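About Talotora

Home | About | Services | Drop-off | Contact

Who we are

Talotora is a computer repair and resale shop on Gornmont Street. We fix desktops and laptops for people in town, and we clean up and resell older machines that still have years of use left in them. We also run evening classes in basic repair.

The shop was started by Heloísa Lins and Kwesi Eshun, who met while working the help desk at a community college. Every summer the college cleared out its labs, and a lot of the desktops that went to the recycler needed only a new drive or a little more memory. Heloísa asked if she could take a few home. The next year she and Kwesi took a truckload and rented the front half of a former shoe store to put them in. We now have the whole building.

What we do

Most of our work is ordinary repair. Hard drives wear out, fans get noisy, power supplies quit, and laptops get dropped. We look at the machine, call you with a price, and wait for your answer before we do anything. If the repair costs more than the computer is worth, we will tell you that on the phone.

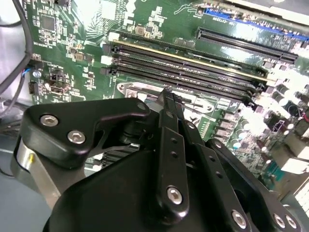

We also do upgrades. More memory and a solid-state drive will help many older desktops, and we can usually move your files and programs over at the same time. Please bring your charger and any passwords we'll need to sign in. Leave the mouse and monitor at home unless one of them is the problem.

Small offices can sign up for a service plan. Wumpini Ametepe handles these accounts. The plan covers on-site visits, a spare machine while yours is in the shop, and wiping of old drives when you replace equipment.

Used computers

The used computers are in the room to the left of the front door. Each one has a tag with the processor, memory, drive size, and price. All of them come with a 90-day warranty on parts and labor, written on your receipt. We don't sell machines with unlicensed software, and we don't take phones, printers, or tube televisions in trade.

Schools and nonprofits get a lower price when they buy more than one. Our largest order so far was 87 desktops for the Vindard school district, all set up the same way and delivered before classes started.

Classes

Tania Bhuiyan teaches our Thursday evening class. It runs for four weeks and starts with the names of the parts and how to open a case safely. By the last week students are putting a desktop together from used parts. You don't need to own any tools. Classes are kept small, so sign up early, especially for the fall. The class takes a break in December.

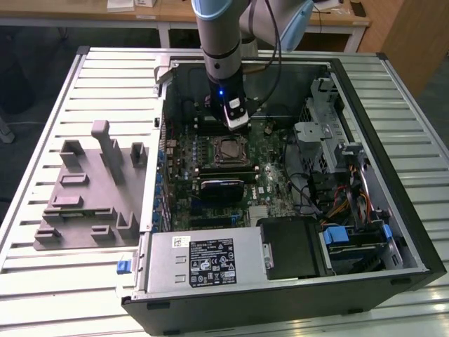 The people

Heloísa runs the repair counter and does most of the laptop work. Kwesi buys equipment and keeps the books. Wumpini came to us from Lepik, an office supply company that used to be across the street, and he still knows most of the business owners downtown. Bernice Agbenyega tests and tags the used computers and answers the email. If you write to us with a question about something in stock, she is the one who will write back.

Recycling

Drop off old desktops, laptops, cables, and flat monitors during open hours at no charge. Drives are wiped or destroyed, and you can ask for a signed form saying so. We have room for up to 2,000 pounds of scrap at a time. When the back is full we stop taking drop-offs until the next pickup, so call first if you have more than a carload.

Parking is behind the building. Use the side door if you're carrying something heavy.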